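Seventeen loaves and I finally get rye

I have been baking rye bread since April and I am completely hooked! My neighbor Kwaku Akolgo gave me a jar of his starter (he calls it Kong, for the way it climbs out of the jar) and I've fed it every morning before coffee.

What surprised me most is how wet the dough is. You don't knead it, you sort of stir it and scrape it into the pan, and it looks like mortar. My first few came out gummy in the middle and I ate them anyway, toasted, with far too much butter.

The current recipe makes 771 grams of dough, which fits my small pan perfectly. I let it sit overnight, bake it hot for the first 16 minutes, then turn the oven down and go do something else. And then you have to wait a whole day to slice it. Torture! But the crumb sets up and the flavor gets so much deeper, a little sour, a little like malt.
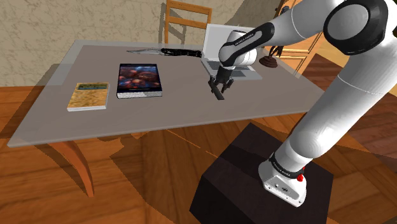
Next on the list

Caraway, definitely. Kwaku swears by toasting the seeds first, so I'll try that on Saturday. After that I want to do one with cracked rye soaked in leftover coffee, if I can find a bag of the coarse stuff anywhere in town.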